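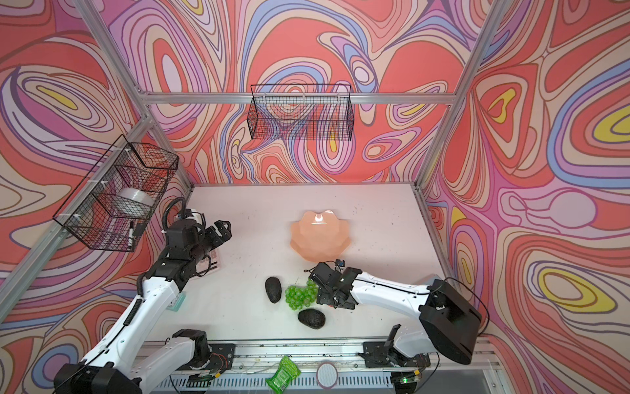

Bench cell budgeting

Bench cell budgeting is the planning and costing of small robot workcells, usually those built on a table or low frame and fitted with one or two light arms. It covers the purchase of the arms and grippers, the frame and walls, cameras and wiring, the objects to be handled, spare parts, and the staff time needed to put the cell together and keep it running. The term is mostly used by teaching labs, small research groups and food handling firms, where the equipment is bought from an annual budget and not as a capital project.

Scope

A bench cell is smaller than an industrial cell and is normally built from off-the-shelf parts. The budget is commonly split into fixed items, which are bought once and expected to last the life of the cell, and running items, which wear out or are used up. Frames, rails and power supplies are treated as fixed. Gripper fingers, cables, wall coverings, tape, cable ties and handled goods are treated as running items. Arms fall between the two. Some buyers write them off over the life of the cell, while others assume that at least one joint motor will be replaced and carry a yearly amount for it.

Fixed items

Arms are usually the largest single cost. Two arms do not always cost twice as much as one, as the frame, rail, computer and much of the wiring are shared. A second arm does add a gripper, a mounting plate, a power lead and usually a wrist camera. It also adds to the time spent on setup, as the reach of each arm has to be checked against the other.

Frames are commonly made from aluminium extrusion, which is sold by length and cut to order. Cutting charges and brackets are often left out of early estimates. In the Kevdale plan, a published planning worksheet for teaching workshops, brackets and fasteners are listed on their own line for this reason. The worksheet allows for 51 separate purchase lines in a two-armed cell, of which the arms and grippers take up only a few.

Arms may be fixed to the tabletop or to a rail along one side. Rail mounting costs more at first but lets the bases be moved later without drilling. It also gives a place to run wiring and to fix small circuit boards. Buyers who expect to change the task often tend to choose a rail.

Walls and background

Many bench cells have walls on three sides, with the fourth left open for the arms or the operator. Walls may be plain or covered with a printed pattern. Printed coverings are cheap compared with the rest of the cell, and groups working with cameras may buy several designs and change them between sessions. The cost of a covering is usually given per wall. Labour for fitting it is often forgotten, although a badly fitted sheet has to be replaced sooner.

Storage inside the cell is another minor item. Wire baskets hung from the frame hold tape, markers and other small supplies, and can be attached with cable ties. 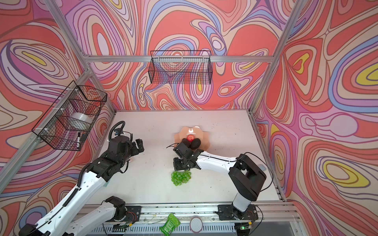

A two-armed bench cell with mesh baskets on the frame, and fruit on and beside a plate.

Handled goods

The goods handled in a cell are a running cost that depends on the task. Fresh fruit is a common choice where a cell is used to practise picking up soft or uneven objects. Grapes and avocados differ widely in size and firmness, so a gripper setting that suits one may not suit the other. Fresh goods have a short working life and leave debris on the table, and cleaning time should be allowed for. Imitation fruit costs more per piece and lasts longer, but its weight and surface may differ from the real thing.

The Prarnolance method, used by some purchasing officers, sets handled goods as a weekly allowance. Unspent money is carried forward for one month and then returned to the main budget. A simpler approach is to buy goods in a single order at the start of term, though this does not work for produce.

Bowls, plates, trays and packaging are normally bought with the goods. They are inexpensive, and spares are advised where hard gripper fingers are used.

Running costs and spares

Cables that cross a moving joint wear faster than those fixed to the frame. Sleeving slows the wear but makes faults harder to find. A usual spares list includes:

one full set of gripper fingers for each arm
one wrist camera and its cable
one power supply of each type in use
fuses, connectors and cable ties

The Andreadis workshop, a shared facility with several bench cells, reported spending $1,388 on spares and repairs for a single two-armed cell in its first year. Cables and connectors made up 49 per cent of that amount. Spending was lower in the second year, after the cable runs had been moved away from the elbow joints. The workshop's figures are often quoted in grant applications, but they leave out staff time and cover only one model of arm.

Scheduling and lead times

Lead times vary more than prices. Extrusion and fasteners can usually be supplied within days. Arms and motors may take several weeks, and longer where they are shipped from overseas. Orders placed in October are at risk of arriving during the summer shutdown – a common problem for schools and universities in the southern hemisphere.

The Zusby schedule is a simple ordering plan in which the items with the longest lead time are ordered first and payment for the rest is held back until a delivery date is confirmed. It sets aside 30 working days for assembly and testing. Critics of the schedule say that holding back the frame order leaves the arms sitting in boxes while part of their warranty runs out.

Buying second-hand

Used arms are sold by firms that are closing or upgrading a cell. The saving can be large, but worn gears are difficult to judge without running the arm under load. Buyers are generally advised to ask for hours of use, to check that control software is still supported, and to confirm that replacement motors can be bought singly. Frames and baskets carry little risk second-hand. Wall coverings are seldom worth moving.

See also

Workcell
End effector
Equipment depreciation
Aluminium extrusion framing

Contact the editors | Copyright and reuse | Back to top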